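# Wear Testing of a Padded Camera Sling Bag

**Project group:** Mamta Rana, Shalini Negi, Elif Naz Bilgin
**Supervisor:** Savita Awasthi
**Submitted:** 6th November

## 1. Purpose

The group examined whether the Clidel sling bag keeps its shape and closure under daily student use. The bag is sold in one size and has a padded divider held by hook-and-loop tape.

## 2. Method

Three bags were loaded with 21 ounces of ballast each. The main zipper of each bag was opened and closed 3000 times over the month of October. Strap stitching was inspected after every 60 cycles, and results were entered in the shared log at the Pledolbridge workshop.
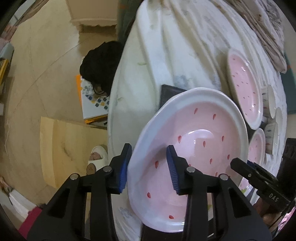 Bag B was withdrawn for one afternoon at cycle 1005 when its zipper pull bent. The pull was straightened with pliers and testing resumed. This repair is marked in the log and should be considered when Bag B is compared with the other two.

## 3. Results

All three zippers completed the test. The divider tape on Bag A lost much of its grip, and the divider shifted when the bag was turned on its side. No strap stitching failed.

## 4. Remaining Work

Rain exposure was not tested. Rajkumari Kaushik has agreed to lend the group a spray booth next term.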